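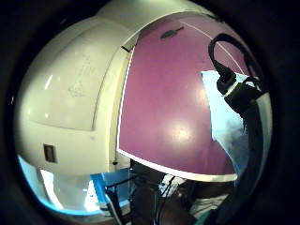
Most people who own a garage door could not tell you who put in the springs, and I think the trade has grown too comfortable with that. I have installed and serviced overhead doors for 16 years, most of them out of a small shop in Dokthorpe, and my view is that every torsion spring job should leave a tag on the door. The tag should carry the installer's name, the wire size, the door weight and the date. It takes a minute to fill out.

Right now whether you get one depends on who shows up. Some outfits tag every job. Others put on a sticker with a phone number and nothing else, and the phone number is often for a company that has changed hands. Last September I was called to a double door at a house on the Willby side of town. It would not stay up past waist height. The spring on the left was a different wire size from the one on the right, and neither suited the weight of the door, which had been given a layer of insulation at some point. There was no paper and no tag. The owner had paid for two repairs and could not name either company.

I weighed the door, ordered a matched pair and came back four days later. If the second repairman had been able to read what the first one did, he would have had a fair chance of getting it right.

The usual objection is cost. A printed aluminum tag and a zip tie come to very little next to a spring change, and I buy mine in boxes of 30. The other objection, which I hear more often over coffee than in meetings, is that a tag helps the next company steal your customer. I don't put much weight on that. If the work was good, the tag tells the homeowner who to call.

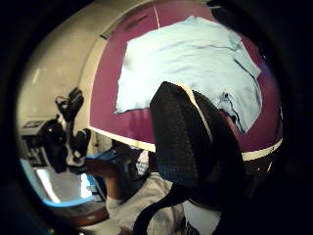 Halina Dudek wrote to me after I raised this in the spring newsletter that a tag is only as good as the person filling it out, and that she has seen door weights copied straight from a catalog when the real door was carrying two coats of paint and a strut. She would rather see money go into teaching people to use a scale. I agree with her about the scale. But a wrong number with a name next to it can be traced and corrected, and a blank can't.

Hadi Zoubi, who trained me, kept a notebook for every door he touched. It ended at job 3062 when he retired. Those notebooks are in a drawer in my office and I still look things up in them. They cover one man's work, though, and they are of no use to a technician from Jatport standing in a driveway with a winding bar in his hand.

There are a few things I would leave out of any rule. I would not require serial numbers on extension springs, where the color code on the end already tells you most of what you need. I would not make the tag a condition of warranty either, as tags do fall off and homeowners paint over them. And I would not ask for a photo upload or an app. Half the garages I work in have no signal.

What I would ask is that suppliers put a blank tag in the box with every pair of springs. Todorova already packs winding instructions and a warning label, so there is room. Installers who tag now would save a little, and those who don't would have to throw one away each time.
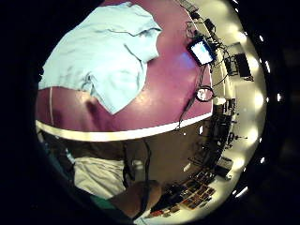 Cloth and cables on a magenta tabletop.

I have put the request in writing to our regional chapter and it should come up at the next meeting. Until then I will keep tagging my own doors, on the end bracket, facing out, in paint marker. Ballpoint fades.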